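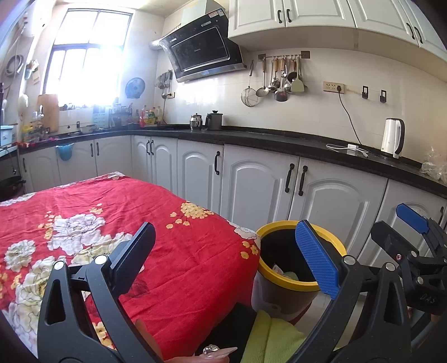

Abb. 1: Küchentisch mit roter, geblümter Tischdecke

Handbuch > Kivitham Untertitel-Editor > Zeitmarken anpassen

4.2 Untertitel an eine andere Videofassung anpassen

Oft passt die Untertiteldatei zu der Fernsehfassung, aber nicht zu der späteren Disc-Fassung. In diesem Abschnitt wird erklärt, wie Sie alle Zeilen gemeinsam verschieben.

1. Öffnen Sie zuerst das Video und danach die Untertiteldatei.
2. Speichern Sie die Datei unter einem neuen Namen.
3. Suchen Sie die erste gesprochene Zeile und halten Sie das Video genau am Beginn von dem Satz an.
4. Markieren Sie diese Zeile in der Liste und wählen Sie «Zeiten > Ab hier verschieben».
5. Tragen Sie den Versatz in Millisekunden ein. Der Wert 1000 entspricht einer Sekunde. Mit einem Minus davor erscheinen die Zeilen früher.
6. Klicken Sie auf «Anwenden» und prüfen Sie eine Zeile nach der Werbepause.

Hinweis: Stimmt der Anfang, aber der zweite Teil nicht, dann ist die Pause in Ihrer Fassung anders geschnitten. Wiederholen Sie in diesem Fall die Schritte 3 bis 6 ab der ersten Zeile nach der Pause.

Hinweis: Abweichungen bis zu 300 Millisekunden korrigiert die Funktion «An Szenenwechsel einrasten» selbst. Sie muss für jede Folge neu eingeschaltet werden.

Vorsicht: Karaoke-Zeilen vom Vor- und Abspann liegen auf einer eigenen Spur und werden nicht mitverschoben. Bitte die Spur vorher entsperren, sonst laufen Liedtext und Musik auseinander.

Vorsicht: Beim Schließen wird der Verlauf gelöscht. Danach ist «Rückgängig» nicht mehr möglich.

Text: Pouran Safavi, Durchsicht: Ehsan Parsa
Stand: 3. Juli 2025

889 Mal geteilt | 4 Kommentare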